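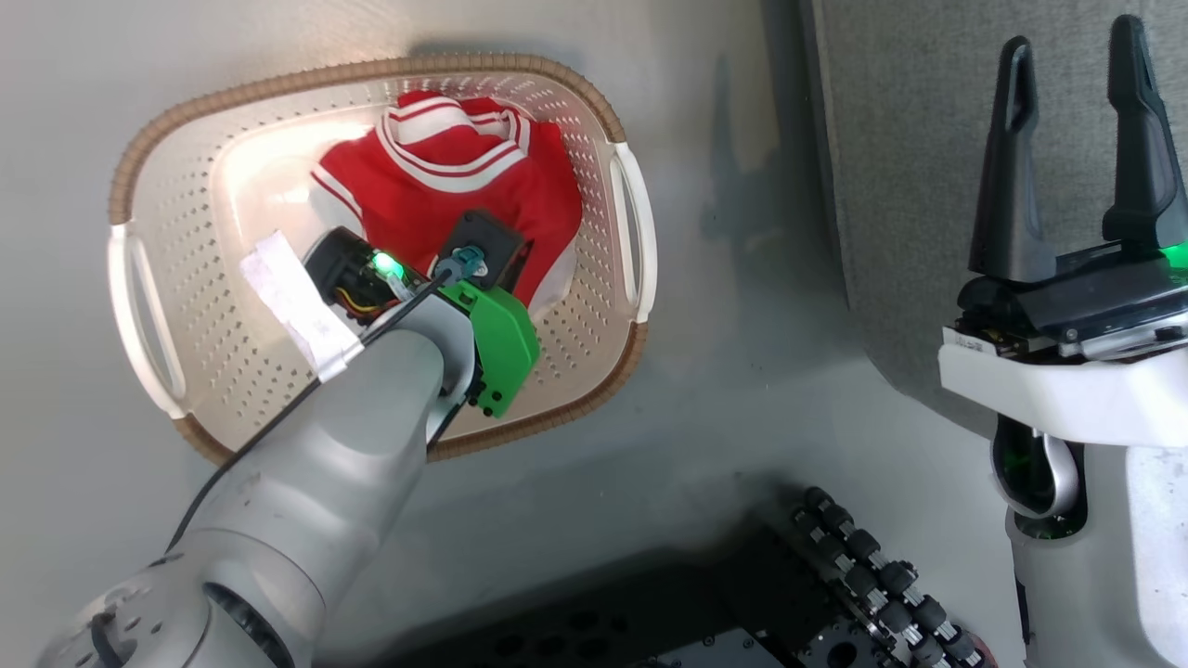

Fig. 6. Oval basket with one garment inside, seen from above.

4 Using the basket

4.1 Before first use

The Tollora oval basket comes in one piece, with both handles already set into the rim. There is nothing to assemble.

1. Take off the cardboard sleeve and cut the tie that holds the care card to the rim. Cut the tie, do not pull it. The woven rim can fray if it is tugged.
2. Wipe the inside and outside with a damp cloth and dry with a towel.
3. Run a finger along the small oval holes in the sides. If you feel a rough spot left over from moulding, rub it gently with a dry scouring pad.
4. Check that both handles are firm. If either one moves in the rim, do not use the basket. See section 7, Returns.

4.2 Where to put it

Stand the basket on a flat, smooth surface such as a worktop, a table or the top of the machine when it is switched off. Leave space at both ends so the handles can be reached.

Caution: Do not stand the basket on a hob, a radiator or a tumble dryer that is running. The plastic softens at high temperatures and will not go back to its shape.

4.3 Loading

1. Empty the pockets and close zips before anything goes in. Open zips catch in the holes.
2. Put heavy items such as towels and jeans in first, spread along the length of the basket.
3. Lay lighter items on top. They can go in loose; folding is not needed for dirty washing.
4. Stop when the load is level with the rim. Clothes piled higher tend to slide off at the ends when the basket is carried.

Note: Keep strong colours with white trim — sports tops, track jackets, striped collars — apart from the general load until you have read the label. A red garment left damp against its own trim can stain it overnight. Wash these inside out, on the coolest setting the label allows.

Note: Wet washing weighs far more than dry. Half a basket is enough when you are carrying it to the line.

4.4 Lifting and carrying

1. Take one handle in each hand, with the fingers through the slots.
2. Lift straight up. Do not drag the basket by one handle.
3. On stairs, carry it against the hip so that you can see your feet.

Caution: Never lift the basket by the woven rim. The rim is a finish and does not bear weight.

4.5 Cleaning

Wash the plastic with warm water and a little washing-up liquid. A soft toothbrush clears fluff from the holes. Keep the rim as dry as you can, and if it does get wet, let it dry away from direct sun. Bleach will turn the cream plastic yellow.

The Salian liner (part 234, sold separately) lifts out and can be machine washed at up to 50 degrees. Remove it before cleaning the basket.

Section text: Mireille Dabbas. Checked by Najwa Abou Jaoude, March.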